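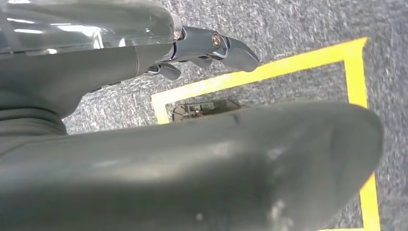
Yellow tape on the carpet, and the hand reaching over it.

28th July
By Nidia Echeverri

If you're thinking of hiring one of those tidy-up robots for the workshop or the back bedroom, my first tip is to buy a roll of bright tape. I've had the Fliltix on the monthly plan since April (70 pounds a month, two arms, proper fingers) and I'd have sent it back in the first week if I hadn't marked out a pick-up patch on the floor.

The idea is simple enough. You tape a four-sided shape on the carpet, anything inside it is fair game and anything outside gets left alone. Mine picks up what's in the patch and drops it in the tub you've chosen. It isn't quick! I can make a pot of tea and drink most of it while it clears up after me, but my knees are very happy with the arrangement.

So, a few things I've picked up along the way.

Go for yellow if your carpet's a speckly grey like mine. I started with a grey tape from Wullen because I thought it would look smarter, and I kept treading straight over it with an armful of things, never mind the robot. Yellow looks like a building site but you do see it.

Press the corners down hard, with the back of a spoon if you've got one handy. Corners lift first, and once there's fluff under them you may as well start again. I redo mine every 5 weeks or so.

Don't put small dark things right up by the tape. The fingers come in over the top and need a bit of room, so I leave a hand's width if I can remember (I usually can't). Small and brown on a grey floor is asking a lot of anybody's eyes.

Spread things out. Two or three bits at a time is plenty, and a heap just gets pushed about.

Hoover before you tape. Sounds obvious, I know, but I didn't.

Wipe the shiny cover on the arm with a barely damp cloth and leave the joints alone. The Huaranga booklet that came with mine says a soft dry brush for the fingers, and an old make-up brush does very nicely. Keep sprays well away from the folds on the underside.

Now, is it worth the money? For a workshop where you drop things all day, I'd say yes, just about. For a tidy person with one small room, no, get a long-handled grabber and spend the rest on something nice. The people on the phone were lovely and swapped a noisy arm in 4 days, but the plan ties you in for longer than I'd like and the bit about cancelling is in tiny print on page 2. Read it before you sign. I'm going to try the Teltberg one next, which is dearer but does stairs, or so they claim.

Comments

maureen_k: Does the tape leave gum on the carpet? We rent.

Nidia: A tiny bit. White spirit on a cotton bud, and try it in a corner first.

Shedhead: Had the same plan and gave up on it. Too slow with screws, fine with anything chunkier.

patB: Spoon trick works on stair nosing too, thanks.

We use cookies to remember your settings. By carrying on you agree to our cookie policy.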